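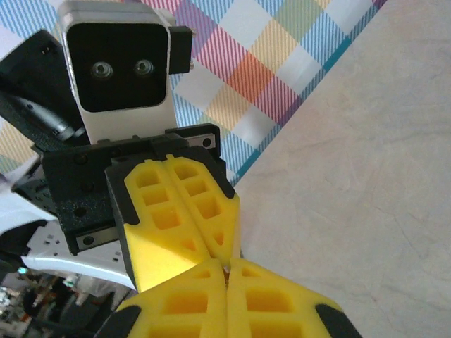 2022-05-02

Sorted the fasteners drawer before lunch. The short socket heads had got mixed in with the countersunk ones again, so I tipped everything onto a tray and went through it by hand. Vaida took the washers. Anything with a chewed head went in the scrap tin.

Labels redone on the small bins. The old ones were written in marker and had rubbed off. New ones are printed, with thread and length on the first line and supplier on the second. The Brornell stock stays separate from the Endley stock until we finish the open bag, then everything goes in together.

Counted what we have while it was out:

- M3 x 8: 345
- M3 x 12: 32, reorder
- M4 x 10: none, Normunds has asked for a box of 2,000

Bench was wiped down after. The glue spot near the vise did not come off with alcohol. Scraped it with a plastic blade and left the rest.

Hex keys: the 2.5 mm is rounded at the tip. I ground it back 5 mm and it fits properly again, but we should buy a spare. Teresa thinks there is one in the Nyitrai case upstairs. Have not looked.

Still to do: rubber sheet offcuts, the drawer under the window, and the cable ties. Darius wants the long ties kept for June, so don't throw out the opened packet.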